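首页 > 家务与厨房 > 遥控示教

厨房台面任务示教要点
Evovora 家庭服务示教组 编
2月20日修订

本页供在 Brurton 训练点及家中使用遥控设备的示教人员参考，内容涉及以遥操作方式向双手机器人演示台面上的日常家务，包括取放蔬菜、使用砧板、归置碗碟等。仿真环境与实体厨房通用的部分不再分别说明，仅适用于其中一种的，在条目内注明。设备安装、账号申请及手柄校准请参阅《示教人员手册》，本页不重复。

一、开始之前

演示人员应先徒手把整个动作做一遍。多数人切菜、洗碗多年，手上的次序早已不经思考，一旦换成遥控，往往在第一步就停住。徒手做的时候请留意自己先伸哪只手，另一只手在等待时放在何处，以及什么时候松手。

坐姿以前臂能够平放为宜。连续演示超过8分钟应休息一次，肩部发紧时录得的轨迹通常带有细小的抖动，事后难以修整。

开始录制前，请将机器人的双手收至台面前沿的起始位置，手指自然张开，停稳后再按下录制键。起始姿态各次之间可以略有差别，但不应出现一只手已经碰到物品的情形。

二、台面的布置

台面不必收拾得过于干净。真实人家的厨房里，砧板旁边总会有沥水架、碗、盒子一类的东西，演示时保留这些物品，有助于模型学会在杂物之间行动。需要注意的是，与任务无关的物品不应挡在手臂的必经之路上，除非该次演示的内容正是避让。

砧板应放在两只手都能够到的位置，离台面前沿留出手掌的余地。砧板离身体太近，机器人的手腕会被迫折得很深，手指从上方落下时容易擦到板边。板边有凸沿的，落手高度应再抬高一些。

沥水架是碰撞最多的地方。木条之间有空隙，伸直的手指可能卡入其中，拔出时会把整个架子带动。手臂从架子上方经过时，请先抬高，再横移，最后下落，不要走斜线。赶时间的人最爱走斜线，回放时一看便知。

石材台面花纹较密的，浅色小件不易分辨，演示人员在画面中看不清楚时，应调整视角后再动手，不宜凭印象去抓。仿真环境中可以随时转动观察视角，实体设备则应在录制之前将镜头位置定好，录制中途不得移动。

三、抓取彩椒及类似的小件蔬菜

彩椒表面光滑，形状不规则，又带有蒂柄，适合用作初学者的第一个练习对象，也最容易养成坏习惯。以下几点请逐次对照。

手从上方接近时，手指先张开到略大于彩椒的宽度，在它的旁边稍作停顿，确认位置后再下落。停顿要短，以能够看清指尖与彩椒的前后关系为准。屏幕上看来已经对准，实际上指尖可能还在彩椒的前方或后方，这种误差在单一视角下尤为常见。

抓握时应取彩椒最宽的部位，不要去捏蒂柄。蒂柄虽然好夹，但受力后彩椒会转动，放下时方向无法控制。

合拢手指宜缓。拇指与其余手指应同时接触，若一侧先到，彩椒便会在砧板上滚走。滚走之后不必立即停止录制，可以从容地重新张手、重新对准，这一类补救动作对训练同样有用，请在备注栏写明“含补救”。但同一次演示中补救超过2次的，应作废重录。

提起之后先垂直上升，离开砧板再作平移。放下时，待物品底部接触承托面之后方可松手，不得在空中松开。软质的番茄、熟透的桃子须更加小心，建议熟练后再练。

四、另一只手做什么

遥控双手设备时，最常被忽略的是暂时不做事的那只手。演示人员的注意力集中在一侧，另一侧便会随着身体慢慢漂移，有时伸到架子上，有时垂到台面以下。这些无意的移动会被一并记录下来，模型也会一并学去。

可行的做法是为闲手指定一个停放处，每次任务都放回同一区域，手指合拢或自然弯曲均可，但在一次演示内不宜来回变化。停放处如在沥水架一侧，应与架子的上沿保持距离。

需要扶住砧板或容器时，扶的那只手要先到位，再让另一只手开始动作；结束时次序相反。两手交接物品，应在台面中央进行，接的一方抓稳之后，递的一方才松开。交接动作不必求快。

五、速度与节奏

速度以旁人看着不着急、也不觉得拖沓为宜。初学者常见的毛病是忽快忽慢：空手移动时极快，接近物品时近乎静止。请尽量让全程均匀，只在接触前后略微放慢。

犹豫不决时，与其在半空中来回试探，不如停止录制，想清楚后重新来过。半空中的试探在回放里看不出目的，审核人员一般会将其退回。

示教组的 Juniper Calloway 在一月的培训中提出，演示时可在心里默念每一步的名称，例如“过去、张开、下落、合拢、提起”，念完一步再做下一步。Hindimville 的几位学员试用后反映，节奏确比先前稳定，但也有学员觉得默念反而分神。是否采用由个人决定。

六、换着样子做

同一任务反复录制时，应有意变换条件。彩椒的朝向可以改动，蒂柄时而朝左，时而朝外；砧板可以稍稍转一个角度；碗和盒子的位置也可以互换。每次只改一两样，改得太多，出了问题不易查明原因。

动作本身则应保持一致的做法。上一次从上方抓，下一次从侧面推，再下一次两手合抱，三种办法各自都行得通，混在同一批数据里却会使模型无所适从。确有必要采用另一种做法的，请另立任务名称。

仿真环境中可由系统随机摆放物品。随机摆放有时会得出不合常理的布置，例如碗的大半悬在台面之外，遇到时按“重置”即可，无须勉强完成。

七、录完之后

每次录制结束，应当场回放一遍。回放时请注意以下各处：开头有无多余的等待；接近物品时手指是否穿过或擦碰其他物件；闲手是否漂移；结尾处双手是否退回。仿真环境中手指与物品轻微重叠，有时只是视角所致，应转换视角核实后再决定去留。

命名沿用“任务—物品—序号”的格式，不得使用“测试”“新建”等字样。Ljungberg 分部曾提交一批共608条演示，其中相当一部分未写物品名称，后来只能逐条回看补录，耗时甚久。

合格与否拿不准的，标为“待定”，不要自行删除。待定的条目由审核人员统一处理。

八、实体厨房的补充事项

仿真中熟练之后方可转到实体设备。刀具在初级阶段一律不上台面，涉及切割的任务以空手比划代替，待取得相应资格后另行安排。

演示期间，台面周围不得有他人伸手取物。需要调整物品位置时，先停止录制，使双手回到起始位置并锁定，再由现场人员动手。

蔬菜应擦干后摆放，表面有水珠的彩椒极易滑脱。用过多次、表皮已软的应及时更换，更换下来的不再食用。台面、砧板与机器人手指的清洁，按各训练点的规定办理，清洁剂不得直接喷在手指关节上。

九、常见疑问

惯用左手者是否须改用右手演示？不须。但应在个人资料中注明，同一任务中不要中途换手。

家中网络不稳定，画面时有延迟，能否继续？延迟肉眼可见时请暂停，待恢复后重新录制，已录的部分不予保留。在延迟状态下录得的轨迹，手会越过目标再退回，对训练没有益处。

一次演示中碰倒了旁边的东西，是否作废？碰倒的物品不影响任务且未滚落的，可以保留并备注；其余情形作废。

本页意见请送 Kamonchanok Chareonsuk，来信标题注明“台面任务”。沥水架放置碗碟的专门说明正在编写，完成后将列于本栏目之下。
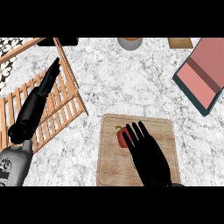
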